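Hi Eilif — quick June update on the card kits for Clerness. We've packed 204 of them, and the new Tremik stamp set is SO sweet (the little teapot is my favorite!). I swapped the pink ink for Tosh coral and I'm much happier with the sentiments now.

The gift bag class is coming along too. I have 19 crafters signed up and the tag template is done, though I'm still fiddling with the handle bows.

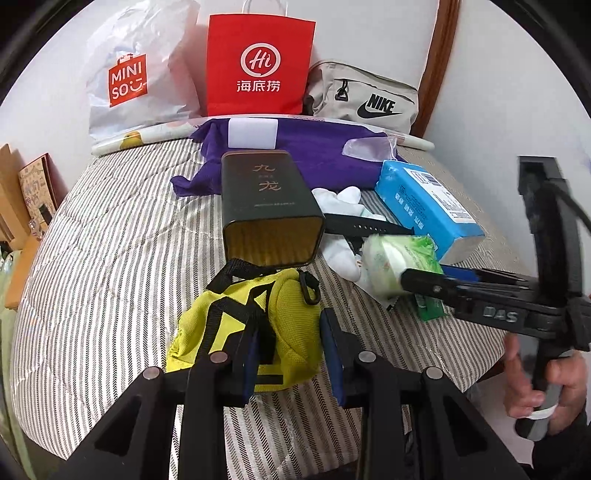
## Still to do

The Stendix dies are late, so 22 kits are waiting on their scalloped circles. I'd also love your okay on more cream cardstock — we're down to the last pack!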